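10月 文/严惠媛

Medon社区的旧物交换集市上周末又办了一回，地点还是老活动楼的一层大厅。早上九点不到，门口已经排起了队，有拖着小推车来的，有抱着纸箱来的，还有一位老先生胳膊底下夹着一口用报纸包好的砂锅，说什么也不肯先放到地上。到下午四点收摊，登记台的本子上一共记下1,809件物品，比春天那一回热闹多了。

今年的主题是“厨房抽屉”，这个点子是Maribeth Buenaventura出的。她在社区里住了很多年，前几届都在管衣物那一角，今年主动换到了餐具这边。她说起缘由来自己先笑了：夏天搬家的时候，她把厨房最底下那个抽屉整个倒出来，勺子、筷子、开瓶器、不知道配哪口锅的盖钮，铺了满满一地，有好些东西她连什么时候买的都想不起来了。“扔了舍不得，留着又用不上，我就想，别人家大概也有这么一个抽屉吧！”

别人家还真有。餐具这一角摆了64个摊位，从大厅东墙一直排到楼梯口，碗碟、蒸笼、饭盒、筷筒，样样都有人翻看。Virgilio Sarmiento带来了家里攒下的一套汤碗，不到半个钟头就被一对刚租下房子的年轻人领走了，他还追出去好几步，叮嘱人家碗底那道细纹不碍事，盛热汤没问题。住在Minami巷的Teodoro Agbayani则是空着手来的，原本只想看看，结果提了满满两袋子回去，其中有一只擀面杖，他说正好拿来教外孙女包饺子。

集市上最受欢迎的，要数Xóchitl Valdovinos主持的收纳小讲堂，上下午各一场，前前后后来了122人，椅子不够，后来的人就靠着窗台站着听。她讲得很细，也很家常：先别急着买收纳盒，把所有筷子勺子都倒在一块布上，摊开了看，成双的归成双，落单的放一边；木头和竹子的东西，洗完要立起来晾，筷筒最好选底下和侧面带孔的，水才走得掉；金属勺子和竹筷子尽量分开放，取用的时候也顺手。有人问落单的筷子怎么办，她说留一根长的搅面糊、拌馅儿，再好用不过了，剩下的可以拿去给番茄苗当支架。

她还劝大家不必非得找一张大桌子，床上铺块布就能做这件事，白色的带孔筷筒、几根竹筷、一把不锈钢大勺子，放在一块儿，该留该送一眼就分得出来。

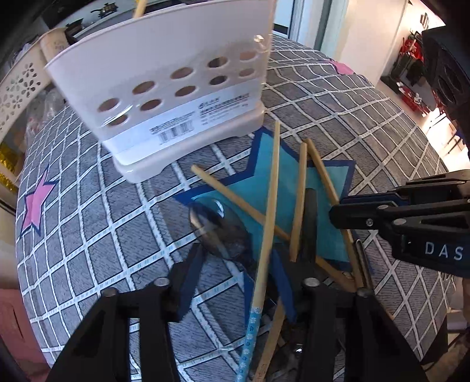

听完讲堂的人大多没有马上走，三三两两围着Xóchitl接着问，有问砧板怎么防霉的，有问孩子的小勺子该放多高的，她一样一样答，嗓子到后来都有些哑了，隔壁摊位的大姐赶紧给她倒了杯菊花茶。

没有换出去的物品也都有了着落，当天傍晚就装箱送到了Walleo互助厨房，那边每周给附近的独居老人做午饭，正缺大号的汤勺和沥水的家什。社区还设了捐款箱，收到的3,304元会用来给互助厨房添一台消毒柜。

下一回集市的主题还没有定，Maribeth倾向于“阳台”，也有街坊提议“针线盒”。想出主意的邻居，可以写张纸条投进活动楼门口的绿色信箱，也可以晚饭后直接到一层找她聊聊，她多半都在。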